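Subject: Re: [househelp] clearing the table after snacks, what goes where
From: Mayu Nomura
Date: Apr 26, 2023

Emrys Rowlands wrote:
> Can someone please settle the wrapper question. I put all of mine
> in with the paper in January and got the whole bag handed back.
> Also does anyone bother emptying the cartons first or just squash
> them?
> Emrys

Quick one, am between things. Wrappers are NOT paper, even the ones that feel like it. Scrunch test: if it springs back open it goes in the general bin. Cartons, look inside, then flatten. I've found whole biscuits in there.

My order, for what it's worth. Tissues first, they're light and they get everywhere. Then wrappers and snack packets. Thin plastic bags last, you can stuff the other bits into one if it has no holes. Bin right up next to the table, saves walking. Cardboard stays out of it completly, goes in a pile by the door.

Table as of now, tissues, packet, open carton, the lot:
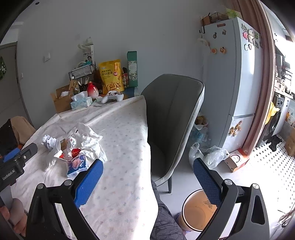

Toshio Mizuno reckons I have the order backwards. Cartons first, he says, they take up the most room and you can't see what's under them, and tissues should wait til the end so you can use one to wipe up crumbs. Fair point on the crumbs.

Still doing tissues first though. The clean pack stays on the table, use one of those.

Cloth: shake it outside, not over the floor. Fold the corners in before you lift or it all slides off one side. Ask me how I know. Then 40 wash, no bleach on the printed ones.

Fumiko, did you want the big cardboard box back or can I flatten it? Need to know before 17:00 as teh recycling goes out tonight.

Mayu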